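# House rules for recording chores

I've been collecting first-person recordings of housework for robot training since spring, working from home for a small outfit called Lamus. Gilberto Espinoza set up the project and Razia Pirzada reviews what comes in. We started with one page of instructions. By September the page had grown to nine, and most of what was added came from mistakes, a lot of them mine.

A few people have asked how we decide what counts as a good recording, so this is my version of the rules. It is not the official document. The official one has tables.

## Where we are

The set stands at 3,379 recordings. Of those, 2,114 passed review the first time. The rest were either fixed by trimming and relabeling or are still waiting in a folder called "second look." Razia goes through that folder in the mornings and leaves short notes. Mine usually say "late label" or "left hand gone."

In one batch of 182 kitchen recordings from Clemton, every label had been shifted by the same two seconds. Haris Tanoli found it by watching someone "pick up spoon" while the spoon was still in the drawer. The cause was a laptop clock. We now check the clock before each session and write the offset on the session sheet even when it is zero. A blank box could mean zero or could mean the person forgot, and we had no way to tell them apart.

## Before starting

The person recording reads the task line out loud, then does it. "Wash the cup and put it on the rack" is a task line. "Tidy the kitchen" is not, and we send those back.

Anyone else at home has to know that recording is going on and has to have said yes beforehand. We used to accept a yes given in the doorway while the camera was already running. Gilberto changed that in the second month. The consent form is now signed the day before, it covers named rooms, and it can be withdrawn by text message. When it is withdrawn, we delete the recordings and the copies, and someone other than the person who deleted them checks that they are gone.

Mail, prescription labels, school papers and phone screens get put away first. I do a slow walk through the room with the session sheet in my hand. It takes a few minutes and I still miss things. A calendar on the back of a door got through once, with a dentist appointment on it, and that recording was pulled.

## Mirrors

Bathrooms were off the list for a long time. Bathing and toilet use are still off it and will stay off. What we allow now is cleaning and putting things away, fully dressed, door open, with nobody else using the room.

The mirror rule took three drafts. The first said to cover every mirror. People taped up towels, the towels fell, and the recordings filled up with people re-hanging towels. The second said to avoid looking at the mirror, and that produced a lot of stiff necks and odd head angles. Someone rinsing a sink does not normally hold their head like that, and a model trained on it would learn the wrong view.

The third draft is the one we use. Keep your eyes on your hands and work the way you normally would. A reflected torso or sleeve is fine. A reflected face gets blurred by the reviewer before the recording goes anywhere, and if the blur covers the object being handled, the recording is dropped. Chrome counts as a mirror if a face can be made out in it. Faucets almost never matter. Kettles do.

## Hands and objects

Both hands should be visible for the whole of the main action. If one leaves the view for longer than a second, the label says so. We don't ask people to redo it unless the action can't be followed.

Sleeves are allowed. Talha Bangash argued for bare forearms at the start, on the grounds that the hand tracker did better with them. He was right about the tracker, and we went with sleeves anyway. People do chores in whatever they put on that morning, and a tracker that needs rolled cuffs isn't much use in October. The rule says not to change clothes between recordings in one session, so that a set can be matched up later.

Soap dishes, sponges, lids and bottle caps have their own paragraph. They are small, they get turned over a lot, and people pass them from hand to hand without noticing. Each handover gets its own label. The label names which hand holds the object and which hand is touching it, and "both" is used only when both really are holding.

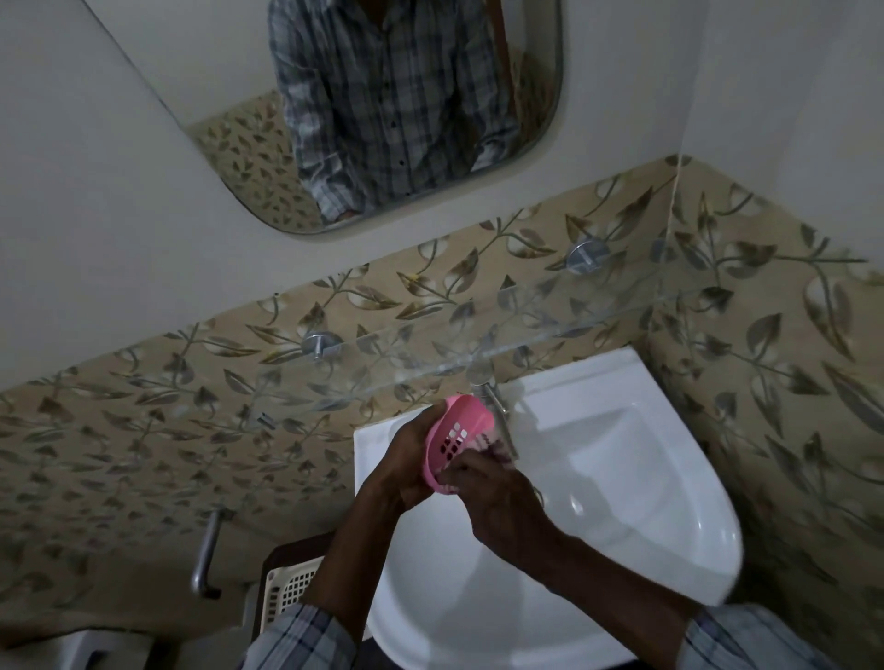 What should the label say when the reviewer can't tell what the person is trying to do? It should name the contact that can be seen and leave the purpose field as "unclear," and the recording stays in the set.

That last rule caused the longest argument we've had. Talha wanted the purpose filled in from the task line every time. Razia's position was that the task line says what the person was asked to do, and the label says what they did, and the two should stay separate so they can be compared. I sided with Razia. About a month later we found several sessions where people had read one task line and done the next one on the sheet, and the separate fields were the only reason we caught it.

## Labels in plain words

We use a short list of verbs: hold, lift, turn, rinse, wipe, place, pass, open, close. There are a few more for cloth. If a reviewer wants a new verb they write it on the shared list, and it goes in when a second reviewer needs it too. "Fiddle with" has been requested many times and is still waiting.

Object names are the everyday ones. Color is added only when there are two of the same thing. Brand names are left out even when they are readable. Material is left out unless the reviewer is sure, and most of the time they shouldn't be.

Razia Ghauri, who handles the label files at Bajwa, asked us to stop writing anything in the comments that isn't about the action. People had been leaving remarks on the state of each other's kitchens. That's now a written rule too, and a fair one.

## When to throw one away

These go straight out:

- a face that can't be blurred cleanly
- a child in view or heard by name
- any readable document
- a person who seems to be rushing because of the camera
- an injury, even a small one

The rushing one is a judgment call and reviewers don't always agree. When they disagree, it goes out. We lose some usable recordings this way and I think that's an acceptable cost.

Broken or dropped objects stay in. A dropped spoon is useful, and so is the bend down to get it. The label says "drop" and then "lift," and the person carries on. Early on I stopped and started over every time I dropped something, and Gilberto asked me to quit doing that.

## What still isn't settled

Sound is the big one. We strip it from everything now, but Clitemau, who take part of the set for their own tests, would like to keep the noise of running water. I can see the use. I also know how much talking goes on in a house near a running tap. For the moment the answer is no, and it is down for discussion again at the next review.

The other open item is how long to keep recordings in the second-look folder. Some have been there since spring. My suggestion is two months and then delete, with no extensions. Haris wants six. We'll probably land somewhere between, and I'll update this page when we do.

If you run a similar project and do the mirror rule differently – or have found a good way to handle kettles – I'd like to read about it. Comments are open.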